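April, bench notebook, snack table pages

Started at 9:30 with the coffee still too hot to drink, which is how all the good entries in this book seem to begin. Teodora had left me a note on the shelf about the packing trial for the Triroria snack sets, and it took me a while to make out her handwriting (she writes her sevens like ones, so I read 11 where she meant 77, and went looking for a bin that we don't have). Once that was straightened out, the job was simple enough: go through the items meant for the kids' sets and decide what sits nicely beside what, before Grethe orders any more trays.

Budget line is 858 for the whole spring run, trays and labels together. I'm writing it down again because I keep having to ask Győző for it, and he is very patient but I can tell. 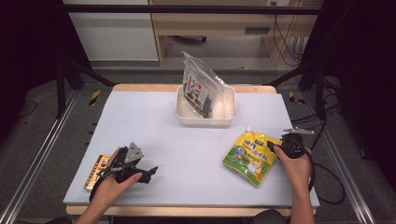
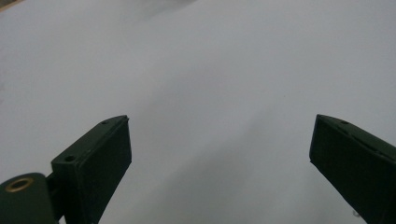
My main worry with these sets is still the pouches. Boxes behave themselves, and bags mostly do if you give them something to lean on, but a soft pouch wants to slide under everything else and then the lid won't close. I'm inclined to leave the pouch lying flat outside the tray, the way the yellow-green one with the little cartoon duck on it is lying, and let the tray belong to the clear bag, which stands up well above the rim even in there. That does mean the shallow tray is no good under a low lid. Đạt thinks we should fold the top of the bag down and tape it, and I'd like to try that before we go buying anything deeper. The tape from Flatetti peels off cleanly, at least it did on the cookie packets last month.

The small box in orange, yellow and red I'd put in last, on the left, and I'm quite fond of it there. Yvette asked whether the colors would be too much all together and I said they're for seven-year-olds, bring on the colors!

Still to do: measure the bag height properly with the steel ruler, ask Prastonar if the off-white trays come any deeper, and cut 18 dividers out of the leftover card. Also wipe down the board with the mild cleaner, please, the strong one leaves a film and I can smell it all through lunch.

Teodora, your note is back on the shelf with my scribbles on the other side.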